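The gift came with a plaque

I gave $100 to the Vernmont Hospital Foundation last August, after they were decent to my mother about her hip. It was a nice clean feeling and it lasted until the annual report arrived.

The report is 39 pages long and printed on paper so heavy that I first took it for a wedding invitation. My name is on page 31, in the smallest type I have ever been thanked in, between a dental practice and a man who gave in memory of his dog. I have no complaints about the company. What got my attention was page 4, where one donor has the whole page, a border of leaves, and the words "transformational partner." The donor is called the Celo Fund. I had never heard of the Celo Fund. I asked my friend Wanting Feng, who had never heard of it either and who usually knows which of our neighbors is repainting before the neighbor does.
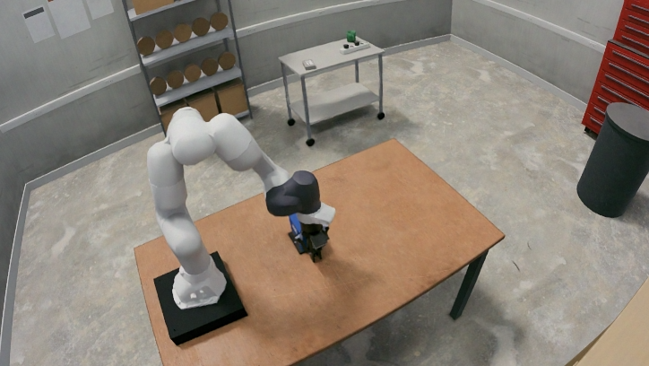

Big gifts in a town like ours tend to be announced with a great deal of noise about the size and very little about the source. When Ilora, the flooring people, paid for the new waiting room chairs, we got a ribbon, a speech and a ribbon again because the first one went sideways. The actual giving was a fussy business by comparison. Think of a big white arm with its elbow in the air, coming all the way down to a wooden tabletop to get its fingers around one small thing with a bit of blue on it, and you have Ilora parting with a check. But at least we all knew who Ilora was. You could drive over and look at their parking lot.

The Celo Fund has no parking lot. It has a mailing address two states away, which it shares with a tax preparer, and a website with one page and a sunrise. I looked for the names of the people behind it and found the phrase "a family with deep roots in the region." I have roots in the region myself, and I can tell you that the usual trouble with them is that people know exactly whose they are.

So I wrote to the foundation and asked where the money came from. I tried to be polite. I said I was a donor (true) and that I was simply curious (also true, though "simply" was doing some lifting). Eleven days later I had a reply from their head of giving, Li-hua Hsu, and I want to be fair to her, because it was a good letter. She said the gift had been reviewed before it was accepted, that all of it went to the cardiac wing, and that the donor had asked for privacy. She thanked me for my generosity, and with a straight face, as far as one can tell in a letter.

I have read the sentence "all the proper steps were taken" so often now, from so many places, that I'd like to see the steps. I'd settle for a list. Is it three steps? Does somebody look the donor up, or do they look at the check and then at the hole in the roof?
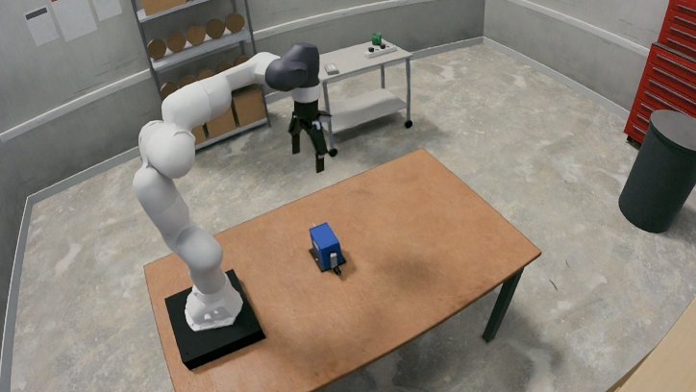

4 min read

To my surprise, there is a list. Li-hua Hsu sent it when I wrote back, along with a note offering to talk me through it over the phone, which I put off for a week out of pure cowardice. It's called a gift acceptance policy and it's the most readable thing the foundation has ever put out. They won't take a boat. They won't take a timeshare, and I would love to know who tried. Anything over a certain amount goes to an outside reviewer, in this case a small firm named Uysal, and Uysal gets told the name even when the rest of us don't.

I found that reassuring for an entire evening. Then I got to the part about cash, which says that cash gifts "may be accepted at the discretion of senior staff," and I started picturing envelopes again. I raised this on the phone. She laughed, said the largest cash gift in her time there had been $209 in a coffee can, from a fourth grade class, and that it took two people most of a morning to count because of the pennies.

She also told me something I hadn't considered. The foundation had 2,780 donors last year, and a good number of them ask to be left out of the report. Some have relatives who would call. Some are former patients and don't want to be known as such. One is a doctor at the hospital, and thinks it would make lunch awkward. If the rule were that every name gets printed, those people would stop giving, or give to somebody less nosy.

I take the point. I still think there's a difference between a retired nurse who would like to skip the thank-you page and a fund that gets a border of leaves and won't say who it is. If you want to be private, be private. Asking for a full page and a plaque under a made-up name is more like wearing a very large hat to avoid attention.
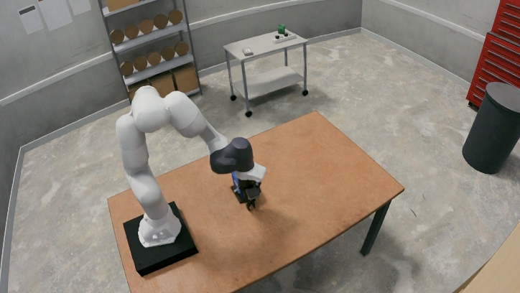
Can a donor ask a charity to keep their name out of the annual report?

Most charities will agree to it if you tell them when you give, and the form often has a box to check. Your name will still be in their own records, so it's privacy from the neighbors, mainly.

I checked the box this year. I sent another $100, the same as before, and wrote "for the cardiac wing" in the memo line. Wanting Feng says this proves I was never bothered by secrecy and was only sore about the type size. She may have something there. It was very small type.

The plaque goes up on 29th June, by the elevators. There will be sandwiches, and the invitation says a representative of the Celo Fund "may attend." I've told my mother to wear her good shoes and stand near the front, where she can read name tags.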